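Ticket 146 — Grip rule 2 ("fingers on the body, never the lid")
Status: reopened, again
Site: Gudwood
Product: Pralavness handling guideline, March revision

Reported: The rule says both fingers must bear on the container wall. Reviewers at Van Beek rejected 40 clips out of a batch of 64 for lid contact. The operators say they followed the rule. The reviewers say they can see. Both have been saying so since 9 in the morning.

Tried: Reread the rule. Reread it louder. Asked Trudetti for the definition of "lid" and received the definition of "container," where a lid is listed as part of the body.

Tried: Marked one grip by the letter of the rule. Left finger on the rim of the green lid, right finger on the side of the white container. Under the Trudetti definition it passes. Under rule 2 it fails. Logged as both, which the form allows. 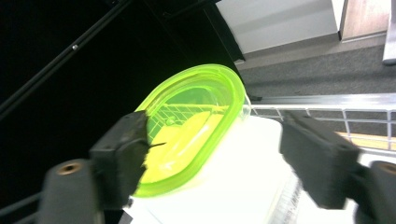 Van Beek review desk: Please don't log as both. We score the first point of contact, and a rim counts as lid until someone changes the text. If you want rims allowed, send wording and we'll rerun the batch.

Wording sent. Rule 2 suspended for lidded items until they answer.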